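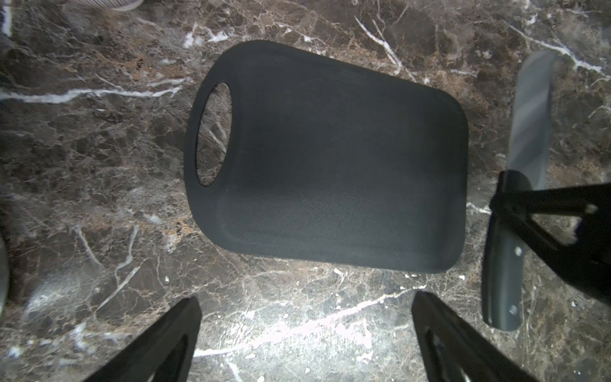 A dark cutting board on veined brown marble.

Ambros Aigner has been powder coating metal for half his life, and he still grins when the oven door opens! His shop, Drovwood, does gates, bike frames, garden chairs (lots of garden chairs) and, last February, a spiral staircase that had to go in as 70 separate pieces. The powder clings by static charge, then melts into one smooth skin. "Clean the steel first," he says, "then clean it again." His favorite finish is a deep, sandy green.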